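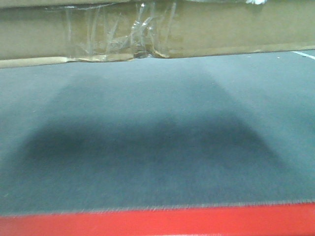
Gray-blue surface with a soft shadow across the middle.

Faltbridge Couples Workshop Opens Sign-Ups for "Avow," a Seven-Week Course on Keeping Small Promises

FALTBRIDGE, Mar 18, 2025 -- I've been writing these announcements for our little practice long enough to know I'm supposed to sound official, so let me get the official bit out first. Wallico Relationship Education is opening sign-ups for Avow, a new evening course for couples who love each other fine but have stopped believing each other about the small stuff. It runs 7 weeks, it meets in our upstairs room on Fleury Street, and there are 40 places. That's 40 people, so twenty couples. Please don't write to me asking if it's 40 couples (the room would burst!).

Now the part I really want to talk about.

I've spent years teaching communication classes, and the couples who come to me mostly talk pretty well. They've read the books. They say "I feel" at the start of their sentences. And then one of them says, very calmly, "You told me you'd call the dentist," and the whole room goes cold. The dentist has been on the list for three months. So has the gutter, and the talk with his mother, and the weekend away that was going to happen in October and then didn't.

I used to treat those as warm-up complaints, the things people bring up before they get to the real problem. I've changed my mind about that. A broken small promise teaches your partner something, and if it happens often enough they quit asking. Then you've got a very quiet house and one person who thinks everything is going great.

Last fall we ran a tryout of the course with 43 people, and yes, that's an odd number -- one woman came alone for the whole thing and did the homework with her husband over the phone while he was working out of state. I was nervous about how it would go for her. She asked better questions than I did.

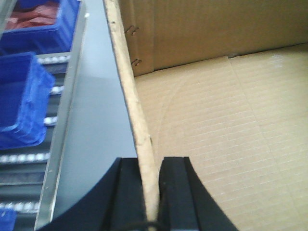
Thắng Quan told me the first two weeks were the hardest, because it meant saying no out loud to things that would normally get a yes and then be forgotten, and that hearing an honest no from the other side of the table was a relief after so many years of "sure, I'll get to it."

I wrote that down the minute I got home, and it's now pretty much the whole of week two.

So what do couples do in the course? Week one is a list. Each person writes down every promise they think is still open, theirs and their partner's, and we compare. The lists never match. People laugh a lot that evening, and some of them go quiet, and both are okay. In week two we practice saying no, or "not this month," without a long speech attached. Weeks three and four are about repair: what to say when you dropped the ball, and how to hear it when your partner is the one who dropped it. I'm strict about apologies. If there's a "but" in it, you start over.

Week five is the one I keep rewriting. It's about the promises nobody said out loud, like who gets up with a sick kid, or whose job ends up mattering more when there's a move. My co-leader, Tài Âu, takes most of that evening and is much more patient with long silences than I am. I tend to jump in. I've been asked to sit on my hands, and I'm working on it.

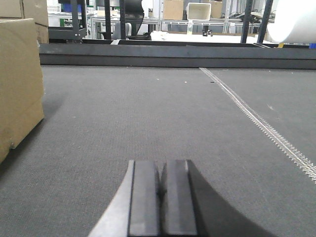 The last two weeks belong to the couples. Everyone picks 3 promises, small ones, things that can be kept inside of fourteen days. No "I'll be a better listener." More like "I'll put my phone in the kitchen at dinner" or "I'll book the car in before Friday's paycheck is gone." Then they come back and tell us how it went. Some promises get kept, some get renegotiated, and a few turn out to have been the wrong promise in the first place, and we talk about those too.

A few practical things. You don't have to be married. You don't have to be in trouble, either, and if things at home feel unsafe or frightening, a group class is the wrong place to start -- please call me and I'll help you find somebody who works one on one. Nobody is made to share in front of the group. There's homework, and it takes less time than one episode of whatever you're watching. There is coffee. The coffee is not good, but there's plenty of it, and you're welcome to bring your own!

Couples who took part in the tryout can come back for the last two evenings at no charge, and I hope lots of you will. I'd love to hear what happened with the gutters.

To sign up, call the Wallico front desk or stop by the Fleury Street office during business hours and ask for the Avow form. One form per couple, both signatures, please. Reporters who'd like to sit in on an information evening are welcome as long as they ask first and leave the recorder off. We keep a waiting list once the places are gone, and people do drop out, so put your names on it anyway.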